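Software Engineer, Bimanual Manipulation (Planning and Control)
Kunlow - Manipulation Software Group
Posted 14/01/2019
Full time, permanent

Kunlow writes control and planning software for two-arm workcells. Our main product, Umali, is a motion planner and execution layer. Florer, the perception package, feeds it object poses. Both are in use at customer sites and both are under active development.

We have an opening for an engineer on the Umali team. The team is led by Viera Lukáč. The position reports to her and works daily with Hsiu-ying Cheng on the perception side.

What you will work on

The planner currently treats the two arms as one chain for collision checking and as separate chains for timing. This is adequate for pick and place. It is poor for tasks where one arm holds and the other acts, and fixing it will be most of your first year. Specific items:

Coordinated trajectory timing for both arms under joint torque limits
Replanning when Florer updates a pose mid-motion (current budget is 60 ms, usually missed)
Compliant control during contact, including buttons, lids and levers
Regression tooling. The nightly suite replays 900 recorded plans and takes too long to triage
Removing the remaining Python from the execution path

Requirements

Strong C++ and working knowledge of Linux
At least 2 years of work on motion planning, control or state estimation, in industry or in a graduate program
Comfort with rigid body kinematics and numerical optimization
Experience debugging on physical hardware as well as in simulation

Useful but not required: ROS, real-time kernels, force control, calibration of fixed cameras. Candidates who have maintained someone else's planner for a long time are encouraged to say so.

Working setup

Development is split between simulation and the bench cells. Bench tasks use ordinary household items such as a capsule coffee machine, a tray and a drinking glass.

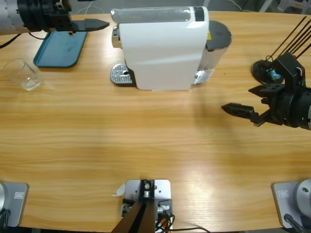 Each engineer has reserved bench time every week, booked through Ilitz, our internal scheduler and log store. Code is reviewed before it runs on an arm - no exceptions for small changes. Travel to customer sites is rare and is agreed in advance.

How to apply

Send a resume and one code sample of about 300 lines to Matěj Ondrejka in recruiting. The sample should be your own work and should compile. A cover letter is optional. Selected candidates will have a phone call, then a half-day visit with a debugging exercise on recorded logs. Travel costs for the visit are reimbursed.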